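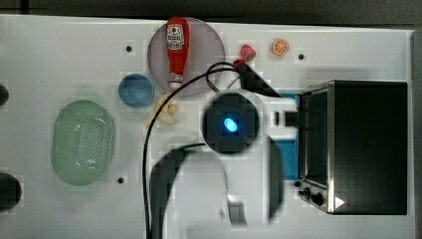 The white table before lunch, with ketchup on the plate and the green colander on the left.

We use cookies to remember your settings and to count visits. Accept | Manage choices

Diary > Small Kitchen > November

15/11/2020

I slept badly and was in the playroom early, with my tea still too hot to drink. The whole morning was for the toy kitchen. I had promised myself to sort it before the winter, and the winter in Drarngate comes quickly, so I had no more excuses.

Many things had landed on the white table. The red ketchup bottle was lying down on the round plate, with its white cap low, like a guest who fell asleep during dinner. Next to it were the strawberry and the orange slice. I like this orange slice very much. You can see the segments in it, and from above it looks bright even on a gray day. The strawberry is small and I am always afraid to lose it under the radiator.

The blue bowl was empty, so I thought what to put in it. The pale yellow pieces were the first idea. I have never decided what they are. Some days I call them pasta and some days they are bread. In my mother's house we ate bread with pasta, so for me there is no big problem if they are both. I put them in the bowl, then I took them out again, because the bowl looked nicer with the strawberry.

The colander is my favorite. It is mint green, oval, with little holes in the middle, and it is much bigger than the other things. I think it came from a different set than the plate. When I first moved to this country I did not know the word colander. I said "the bowl with rain" in a shop in Pumberg and the lady understood me at once. I still think my name is better. The dictionary gave me also "strainer" and "sieve", and I wrote all of them in my notebook, but until today I am not sure when to use which one.

After the tea I washed everything in warm water with a little soap. The plate needed the most time. It is the kind you can see through a little, between gray and purple, and every fingerprint stays on it. The orange slice I cleaned with an old toothbrush, between the segments. Then I laid all of it on a towel and sat down and read a few pages of my book, the one with 1,031 pages, which I will maybe finish when I am retired.

I had a plan for the boxes. One box for fruit, one box for dishes, and the bottle separately because it is too long. The fruit box was a biscuit tin from Geddes, and it closes well. For the dishes I had a box from Tromeck, but the colander did not go in, not flat and not standing. I tried with the lid open and I did not like how it looked. So the colander will stay on the shelf, and the bowl will live inside it. It is not a bad solution – the bowl sits there like an egg in a nest.

I paid 12 for the small appliance in the summer and I was a little ashamed of the price then. Now I am not. A play kitchen needs one thing that looks like real work, otherwise it is only a picnic.

In the afternoon it rained and I made real pasta, with real ketchup, which my sister would not forgive. I ate it from the pan. I noticed that my own kitchen was in a much worse condition than the toy one. There were two pots in the sink from yesterday and a spoon that I could not explain. I washed them also, but with less love.

For December I want to make a little menu, written by hand, to put next to the plate. Soup, orange, bread or pasta, strawberry for dessert. I must check the spelling of "dessert" because I always write it with one s and then it is a place with sand. Maybe I will draw the ketchup on the front page. Red is the only pencil I have that is still long.

Now it is late and the heating makes its noise. The towel is hanging on the chair and the tin is closed. Tomorrow I will buy soap, onions and light bulbs.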